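3. Data and Methods: Plough Records and Road Closures in the Gundthorpe District

Figure 2. Flat ceiling with linear slot fixture; grey fabric wall at right. 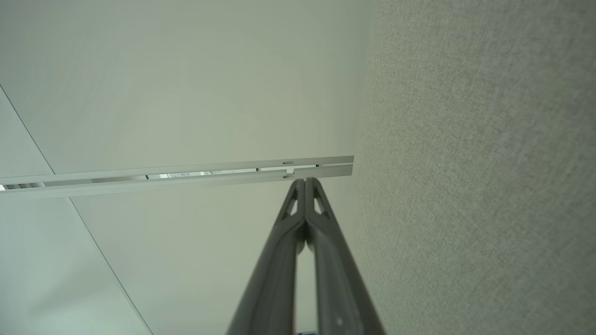 3.1 Study area

Gundthorpe district covers the lower valley, the town of Zirnness and the plateau road to Skokisden. The valley floor is farmed and mostly open. Above the last farms the road climbs through spruce for a long stretch and comes out on the plateau at 1,000 m, where there is little shelter on either side. Snow can lie on the plateau from late October. In the valley it rarely settles before December and often melts between storms.

The district maintains two classes of winter road. Class A roads are ploughed continuously while snow is falling and are salted or sanded before it starts if the forecast allows. Class B roads are ploughed once the Class A roads have been cleared down to a drivable surface. The plateau road is Class A as far as the Skokisden turnoff and Class B beyond it. The change of class happens at a gate, and several of the closures discussed in Section 4 begin at that gate and not at the point where drifting was reported.

Plough crews work out of a yard in Zirnness and a smaller yard near the foot of the climb. The smaller yard holds sand but no salt. Crews starting there in a storm that turns from rain to snow have to wait for a salt truck from Zirnness, and the wait shows up in the records as a gap between the call-out time and the first pass. We did not correct for this gap. It is part of the response time that drivers experience.

3.2 Plough and closure records

The plough log contains 2,895 entries after duplicates were removed. Each entry gives the truck number, the road segment, the time the blade was lowered and the time it was raised. Before the district moved to tablets in the cabs, these times were written by the operators on paper sheets and typed in later by office staff. The paper entries are rounded, usually to the nearest five minutes and sometimes to the quarter hour. We kept the rounded times as they stood.

Duplicates arose in two ways. Some sheets were typed in twice, and these were easy to find by matching truck, segment and time. Others came from shift changes, when the outgoing operator and the incoming operator both recorded the same pass. We merged entries from the same truck on the same segment if their times overlapped. If the times did not overlap but were close together, we left both in, on the grounds that a second pass soon after the first is normal practice in heavy snow.

Closures were taken from the district's public notice list. There were 270 closure notices for the roads in the study. A notice gives the road, the two ends of the closed section and the times of closing and reopening. It does not always give a cause. Where a cause was listed, we used the district's own wording and sorted it into one of four groups: drifting, ice, stranded vehicles, and fallen trees or power lines. Notices with no cause were compared with the plough log for the same hours. If the log mentioned a cause in its remarks column, that cause was used. If it did not, the notice was put in a fifth group and left out of the analysis by cause, though it was kept in the totals.

Stranded vehicles needed some care. A truck that loses traction on the climb can close the road in light snow, and the closure then says more about the truck's tires than about the weather. On the other hand, stranded vehicles are what makes a moderate storm into a serious one, since a plough cannot get past a blocked lane. We therefore report closures both with and without this group.

3.3 Snow depth and snowfall

Snow depth was read each morning at stakes in Zirnness and beside the Skokisden turnoff. The Zirnness stake stands behind the public works yard in a spot sheltered from the prevailing wind. The turnoff stake is more exposed, and on windy mornings the depth beside it can be a poor guide to the depth on the road a short walk away. Observers were asked to read the stake from a marked position without walking up to it, so as not to pack down the snow. In a few cases the remarks column says that the stake had been knocked over by a snowmobile or buried by the plough's windrow. Readings from those mornings were dropped, along with any that followed before the stake was reset.

New snowfall was measured on a board that was swept after each reading. The board gives a better idea than the stake of how much the crews had to move overnight. It does badly in wet snow, which settles before anyone reaches it. Snowfall totals from the warm edge of a storm should be read as lower limits.

We also used daily satellite maps of snow cover. These show whether the ground in each grid cell was covered or bare, and they say nothing about depth. Their main use here was in deciding how far down the valley a storm had laid snow, as there is no stake below Zirnness. Cloud was the usual obstacle. The first clear morning after a storm was used if it came within two days of the last snowfall. If the sky stayed cloudy longer than that, the storm was given no lower snow line. The forested part of the climb is also a problem for the satellite, which sees the treetops, and a spruce canopy that has shed its load looks bare even when the road below is white. We did not use the satellite maps for any cell on the climb.

3.4 Definition of a storm

A storm begins with the first hour in which snow was recorded in the plough log on any Class A road, and ends when no further snow has been recorded for 12 hours. Shorter breaks were treated as lulls. This definition follows the way the crews themselves talk about the work, in that a shift called back after a lull is still counted by the yard as the same call-out.

Wind-only events were handled separately. The plateau road can be closed by drifting under a clear sky, sometimes a day or more after the last flakes. If the drifting began within the 12-hour window it was assigned to the storm before it. If it began later it was given its own entry and marked as a drifting event. The marked events are few and nearly all of them are beyond the Skokisden turnoff.

3.5 Response measure

We summarized the response to each storm with the Sfakianakis ratio, defined as the time from first recorded snow to first completed pass, divided by the time the same segment takes to plough in light snow. A value of one means that the pass was finished as quickly as it would have been on a quiet day. Larger values mean delay from any cause. The ratio was worked out for each segment and then averaged over the segments in each class, weighted by length.

The ratio has two weaknesses for our purpose. It takes no account of traffic, so a delay on the commuter road into Zirnness in the morning counts the same as a delay on an empty road at night. It also stops at the first pass. On the climb, the first pass is often followed by hours of repeated ploughing before the surface is fit for cars, and a road can have a good ratio and still be closed. For this reason the ratio is always given together with the closure hours for the same segment.

Segments that were closed before any plough reached them have no first pass within the storm. We set their pass time to the time of the first pass after the closure notice was issued. Leaving them out would have removed the worst cases from the record and made the plateau road look better served than it was.

3.6 Missing records

The paper sheets for the smaller yard are incomplete. The gaps fall mostly in early spring, when the yard was staffed only on request, and the missing sheets do not seem to be linked to the size of the storms. Storms with missing sheets were kept in the closure totals and left out of the response averages. Notices of closure were complete for every winter in the study.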